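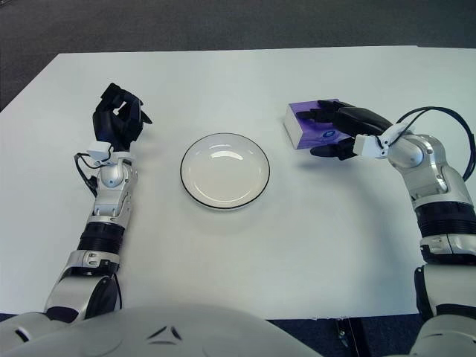
Figure 1. White plate with black rim on a tabletop, with a purple box beyond it.

Buying Local for the School Kitchen: A Study of Farm Supply in the Okdale Area
Student Project Report, Food Systems Track
Submitted Tuesday, April 14, 2026

1. Background

School districts in rural counties buy most of their produce through regional distributors. The Okdale district follows this pattern. Its kitchens serve lunch at three schools, and the central kitchen places one combined order each week with a distributor in Salteo. Farms within driving distance grow squash, onions, greens, beans and melons, but very little of this harvest reaches the lunch line.

The purpose of this project was to find out what keeps local growers and the district kitchen apart, and to propose a purchasing arrangement that could be tried for one semester without a change in the food budget.

2. Method

The project team reviewed the district's produce orders for the fall semester and grouped them by crop and month. The team then sent a written survey to growers within 100 miles of Okdale. Questions covered crops, harvest dates, washing and packing facilities, delivery vehicles, insurance and minimum order size. Follow-up interviews were held by telephone with growers who agreed to them. Kitchen staff were interviewed separately at the central kitchen.

Prices were compared using the distributor's invoices and the wholesale lists posted by the Kovura Growers' Cooperative. Retail and farmers' market prices were left out of the comparison.

3. Findings

The district bought 3,189 pounds of fresh vegetables during the fall semester. Onions, carrots and romaine made up the larger part. Growers in the survey area produce onions and winter squash in the same months, and their wholesale onion price was close to the distributor's. Romaine was harder to match. Local lettuce is finished before the school year is well under way, and it returns only in late spring.

Price was mentioned less often than delivery. A typical order from the kitchen is around 120 pounds for a single item, which most growers consider too small to justify a separate trip. The kitchen, for its part, can receive deliveries only before the breakfast service ends. Lukoševičius Farm, the largest vegetable grower to answer the survey, already sends a truck to Salteo each week and passes the Okdale turnoff on the way.

Kitchen staff also asked for washed and trimmed product. Few of the growers have a covered wash line. The Kovura cooperative has one, and it is idle on some weekdays.

4. Recommendations

The team recommends that the district begin with onions and winter squash, ordered through the Kovura cooperative on a standing schedule. Delivery should be combined with an existing truck route where the carrier agrees. Greens should be postponed until the spring harvest.

5. Limitations

The order records cover one semester only. Growers who sell entirely at roadside stands were less likely to return the survey, and their capacity may be understated. Meat, dairy and eggs were outside the scope of the project.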